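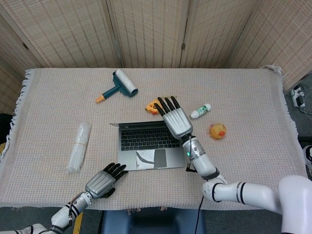 Do you have to read the first Rivas book before the second one?

You can start with the second. The crime is new, most of the people are new, and the few things you need from book one are covered in the opening chapters.

---

I get that question a lot, so I'm putting the longer answer in a thread. No spoilers for the second book. Mild ones for the first, and I'll say when they're coming.

---

Basics first. Book one is *The Larnovia Crossing*. Book two is *A Room in Irkus*. Both are by me, Ghazal Daneshvar, and both follow Elena Rivas, who used to translate for the courts and now does it for whoever pays.

---

Larnovia is an island. Irkus is the town on the mainland where the ferry comes in. I made both of them up. People write to ask which real places they're based on, and the answer is bits of several, plus one bus station I spent too many hours in.

---

Book two opens with a woman asking Rivas to translate a stack of letters. They were found in a rented room after the tenant moved out. The woman says they're from her aunt. By the third letter Rivas doesn't believe her.

---

It's a slower book than the first. The first one has a drowning on page 2. In this one you wait a while for a body, and some early readers didn't like that. If you want a fast start, read the first.

---

Mild spoilers for book one in the next post. Skip it if you care.

---

At the end of *Crossing*, Rivas loses her court license over something she left out of a translation on purpose. Book two tells you she lost it and that she had it coming. What she left out comes up late, in one conversation with her brother. It'll mean more if you've read the first, but the scene works without it.

---

Spoilers over.

---

Someone asked about length. *A Room in Irkus* is shorter. I cut a whole subplot about the landlord's son in the last round of edits. It came to 3,903 words, and I know the number because I pasted it into its own file to make myself feel better about it.

---

No, I'm not going to post it. It isn't good. He mostly drove places and thought about his father.

---

The letters were the hardest part to write. Rivas is reading them in one language and you're reading them in another, so every odd phrase could be the writer or could be her. My editor at Bellell went through all of them and marked the ones where she couldn't tell which it was. I fixed most and left a few alone.

---

There are 20 letters in the book. You don't get all of them in full. A couple are a single line, and one is a grocery list that Rivas decides is just a grocery list.

---

On content: there's one violent scene, near the end, and it's short. There's a controlling marriage in the background through most of the book. The dog in chapter four is fine. He's fine in the last chapter too.

---

Dates, for those who asked. The ebook and paperback came out on April 15, 2021. The audiobook follows in May, with the same narrator as the first. She asked me how to say "Irkus" and I had to admit I'd never said it out loud. We went with IR-kus.

---

I have 200 signed bookplates. If you bought the paperback anywhere, send me a message with your mailing address and I'll post one until they run out. You don't need to send a receipt.

---

Library readers: if your branch doesn't have it, most will take a request at the desk or through the website. That counts for a lot with a small publisher like Bellell, and it costs you nothing.

---

Will there be a third? I have an outline and a first chapter. It's set on the island again, in winter, when the ferry only runs on some days. I haven't signed anything for it, so please don't ask me for a date.

---

One correction while I'm here. In the first printing of *Crossing*, Rivas's brother has a different middle name on two different pages. It's Tomas. The other one was left over from a draft. The ebook is fixed. Thanks to the three people who wrote in about it.

---

Questions about the ending of book two go in my messages, please, and not in the replies. People are still reading it.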